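Before the Robot Moves: My Rules for Simulated Rooms

14 Mar 2024

Posted by Enikő Takács

When I started to work with robots I believed that good practice was something for the factory floor. Yellow lines, fences, a red button on the wall. In simulation nothing can be broken, so I had no rules at all, and for almost a year this was fine for me.

Then I moved to Brundura, and in my first month I had to repeat another person's test. The report said 236 runs, a mobile base and an arm, "standard living room". I could not find out which living room. There were three versions in the folder, and in one of them the floor was a few centimeters lower than in the others. My numbers did not agree with the numbers in the report, and I lost most of May with this. The person was very kind and answered all my mails, but he also did not remember.

After this I wrote a page of rules for myself. Later our small group took it over and we now call it the Gimo sheet, from the name of the project where we used it first. Several readers asked me to share it, so I will try. Please understand that it is not a standard. For real machines you must read the real safety standards, and a blog cannot replace them.

The first rule is that a room has a name and a version, and both go into the log of every run. If somebody moves a chair, it is a new version. My colleagues complained about this one a lot. We had version 100 of one kitchen before the winter, and yes, it looks silly in the file list, but I can open any of them and get the same result again.

The second rule is about units and the origin. Meters, kilograms, seconds, and the origin on the floor, never on a table. I have seen a robot start its life inside a tabletop and shoot up through the ceiling. It is funny only one time.

The third rule: we look at the collision shapes with our own eyes before the first run. The visible shape and the shape that the physics uses are two different things, and a nice picture tells you nothing about the second one. A shelf can look open and be a solid block for the robot. We turn on the display of the collision shapes, we go slowly through the room, and a second person signs. It takes me the time of one coffee.

The fourth rule is that failed runs stay in the data. In the Chauvin test we had 2,040 runs and 809 of them were stopped by the safety limit on speed. There was some pressure to leave these out and to report only the rest. I said no, and I was quite nervous when I said it. The limit was set too low, as we found later, but a reader must be able to see this too. If you change a limit, you write the old value, the new value and the name of who changed it.

The fifth rule I borrowed from Gendia, where a friend of mine works. They keep the speed and force limits in one file, and the simulated robot and the real robot both read from it. Before, we had two files, and of course they were not the same after a few weeks. I still do not have a good answer for the friction values, these we copy by hand and it makes me unhappy. If you have a better way, please write to me.

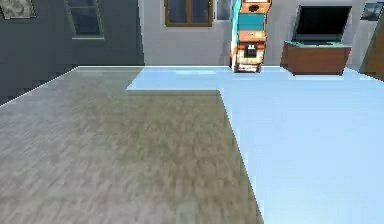 My last rule is the one I break most often myself: check the borders of every surface before you let anything drive or reach near them. Large flat areas get little attention, and the eye goes to the furniture. In a room like this one I would look first at the arcade cabinet and the big black screen on its stand, but the sheet tells me to begin with the wooden surface in front. It sits above the light blue floor, and it has a rectangular notch toward the back wall where the floor shows through. A planner that treats the wood as one full rectangle will believe there is support in that notch. So we write down the outline with all its corners, we set the height of each level as a separate value, and we keep a margin from the edge that is the same in all rooms. I want to put our margin table in the next post, when I have cleaned it up a little.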